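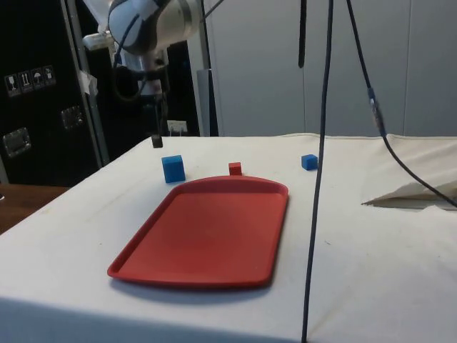

What should go under foam blocks and a sorting tray to keep them from sliding on a cloth-covered table?
A sheet of open-weave rubber shelf liner, trimmed smaller than the tray so that it stays out of sight. Loose blocks need nothing if the cloth is pulled tight and clipped at the table legs.

From: Lotte Hendriks
To: sorting-sets list
Subject: Re: Re: cloth, trays and marks that won't wash out

Arnout,

Answers below your text. I've trimmed the part about shipping.

On Tuesday, Arnout Kramer wrote:
> We have 14 tables at Drombridge, all with white cotton
> covers, and the covers are going gray in patches. The
> smudges are worst where the trays get pushed back and
> forth. Cold wash does nothing. Is it the trays or the
> tables? Also, Roos wants to replace the foam cubes with
> wood. Any objection?

Tray first. Turn one over and wipe the base with a damp white rag. If the rag comes up gray, the dirt is traveling on the tray and you can wash covers forever without getting ahead of it. Dish soap and a soft brush, then dry flat. Do not stack them wet.

If the rag stays clean, look at the tabletop. Bare aluminum edging leaves exactly this kind of mark through thin cotton. Huiling Mao had it at Gosow and fixed it with a felt underlay, cut flush with the top and taped at the corners only. The underlay also stops most of the wrinkling.

For the wash: 40 C, oxygen bleach, one hour soak beforehand. Chlorine yellows the seam thread on ours. I can't speak for yours. If you sew replacements, put the seam at the back edge, where no block has to stand on it. A small cube set down on a seam will lean, and people then blame the cube.

On wood versus foam, I do object, mildly. Wood is loud, and it dents the rim of a plastic tray when dropped. Foam picks up lint and loses its corners, but it is cheap and it stays where it is put. The De Haan catalog lists a mixed-size set under 3081 — check the sizes before ordering, as the small cubes in the last batch were too close to the medium ones to be useful for size sorting. A small cube should be half the width of a large one or less.

Color: keep two, and repeat each color in more than one size. If every blue block is large and every red one small, the sorter can go by either and you won't know which.

Floarea Surdu has the cutting layout for the underlay and will send it to anyone who writes to her off-list.

Lotte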